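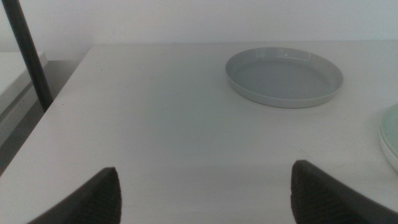

From: Nest Ellis
To: urneck-users
Date: 16 January 2018
Subject: Re: plate segmentation in the new planner

Eifion Kneath wrote:
> With the August weights the planner finds pale dishes on a white
> table without depth. 2390 frames, 8 misses. I'd like to make it
> the default.

I'm not convinced. How many of those frames come from the same run? If it's 3 runs at Clollwood, then 8 misses could be one bad plate seen over and over.

Also, what counts as a miss? A mask that takes in the shadow on the table still scores as a hit in our script, and the grasp point then lands outside the rim. Same question for a plate that is only half in view.

Please split the numbers by run and post the rim error. Until then I'd leave depth on.

Nest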